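Search this site... Go

The Heap: A Gallery of Laundry I Have Known

by Delwyn Prendergast
27 August 2020 · 2 min read · 9 comments

Every household has a corner where cloth goes to think things over. I have been collecting mine since April, when I stopped ironing and never got around to starting again.
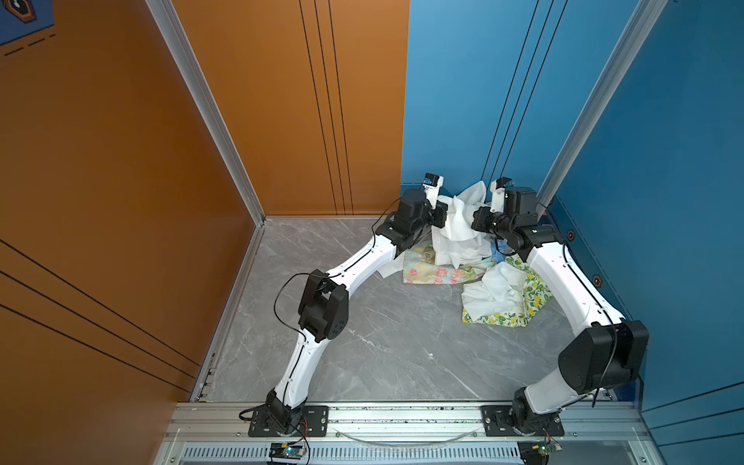
A heap will always find the far corner. You can put a hamper by the door, you can put another one at the foot of the stairs, and the stuff still ends up crumpled against the two walls hardest to reach without kneeling. My aunt in Vindbridge says this is a matter of upbringing. She has seen my upbringing, having done a fair amount of it, so I let that go.

I like the corner heap best of all the kinds. A heap in the middle of a room is an accident, and a heap on a chair is a wardrobe. Put it in a corner and it starts to look as if it pays rent. It also looks smaller from the doorway, and I suspect that explains most of the corner heaps in Grirnstead.

A bit of color on the walls helps. Orange and blue were the colors of my grade school gym, where the lost-and-found lived in a corner too, and I can't see crumpled cloth near either one without wondering where my left mitten went. Gray underfoot is sensible. Gray with a marble pattern is more sensible still, as it forgives lint, threads and whatever was in the pockets.

People write in to ask how I sort. I start from the top and regret it. The trick I was taught, back when I worked the folding table at the Oltmanns laundry, was to pull one thing free by its edge and give it a shake before deciding what it is. Grab a handful from the middle and you get a knot with sleeves. Mrs. Oltmanns could do a whole heap without looking up from her crossword. I could do a pillowcase.

Fitted sheets go last. I have read 2 books with a chapter on folding them and own no folded ones.

If you have a heap you're fond of, send it along. Corners preferred, chairs considered, treadmills only if the treadmill can no longer be seen. The Itovora branch of my family has already promised me theirs, and I'm told it has a name.

Next month, the sock drawer, provided I can get it open.

3,711 views · Share · 9 comments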